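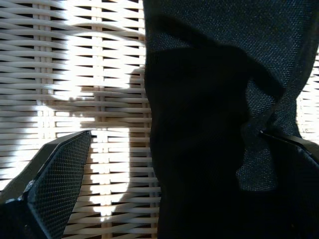
7.4 Fallo de agarre al descargar el cesto (código 35)

El brazo Storkis se detiene con el código 35 cuando la pinza cierra y el sensor no distingue entre tela y cesto. El folleto comercial habla de "detección segura de cualquier tejido". Conviene no creerlo al pie de la letra: con prendas oscuras, sol directo y cesto trenzado, el fallo se repite.

Si aparece el código:

1. Pulse la parada de emergencia. La pausa de la tableta no corta la fuerza de los dedos.
2. Espere 3 minutos antes de acercar las manos.
3. Abra la pinza con el mando manual. No tire de la prenda ni del cesto.
4. Revise si hay fibras enganchadas en las almohadillas.
5. Baje la persiana y repita el ciclo a velocidad mínima.

PRECAUCIÓN: el firmware 572 borra el código al reiniciar, aunque la causa siga ahí. Anótelo antes.

Nota: Curstead recomienda recalibrar cada 810 ciclos. En nuestra instalación el fallo volvió mucho antes.

7.5 Cesto sujeto por los dos brazos

6. Compruebe que ningún cable pase entre el cesto y la pinza.
7. Con el cesto inclinado ante la lavadora, no suelte nunca un solo brazo: use "Soltar ambos" con una bandeja debajo.

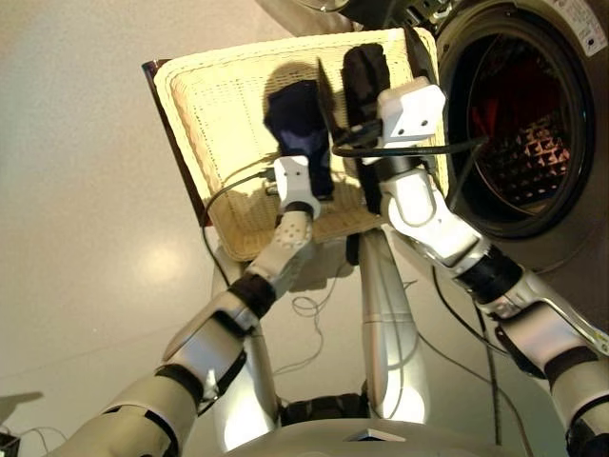 Trinidad Navarro objeta que "Soltar ambos" tampoco es de fiar, que en septiembre un brazo abrió antes que el otro y que ella prefiere bajar el cesto a mano con la corriente cortada. El fabricante no ha contestado. Hasta que lo haga, sujete el cesto por el borde antes de dar la orden, con los dedos lejos de las pinzas.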